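4.2 ガラス製器の洗浄と保管

本項は、ロテル(Lotell)食器洗浄機の標準コースでガラス製の器を洗浄する場合の手順を定めるものです。陶磁器については4.3項を参照してください。

1. 器に残った食品を取り除き、ぬるま湯で軽くすすぎます。
2. 縁に欠けやひびがないことを確認します。破損のある器は洗浄しないでください。
3. 上段ラックに、開口部を下に向けて斜めに並べます。器同士が接触しないよう間隔を空けてください。
4. 操作パネルで「ガラス」を選択し、洗浄温度を60℃に設定します。
5. 専用洗剤を投入口の目盛線まで入れ、扉を閉じて開始ボタンを押します。

注意:運転終了直後の器は高温になっています。扉を半開きにし、庫内の温度が下がってから取り出してください。急冷は破損の原因となります。
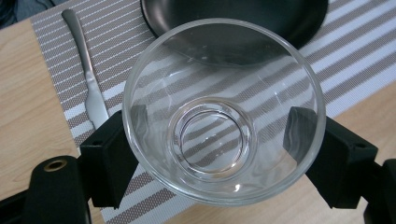

6. 取り出した器は、糸くずの出にくい布で底部から縁に向かって拭きます。高台の内側には水が残りやすいため、布の端を用いて水分を除去します。
7. 棚に収納する際は、開口部を上に向けて置きます。重ねる場合は、器の間に薄紙を挟んでください。

備考
・白い曇りが生じた場合は、水の硬度設定を一段階上げ、軟水用塩を補充してください。塩の容器には一回につき約200gを入れます。
・曇りが取れないときは、食酢100mlを庫内の底に注ぎ、器を入れずに標準コースで運転します。塩素系漂白剤との併用は絶対に避けてください。
・切子、金彩、上絵付けを施した器は、本機では洗浄できません。手洗いとしてください。
・運転中に表示部へ「448」が点灯したときは、給水栓が開いていることを確認し、電源を入れ直してください。再度点灯する場合は使用を中止し、販売店へご連絡ください。

4.3 陶磁器の洗浄

陶磁器は下段ラックに配置し、洗浄面を中央に向けます。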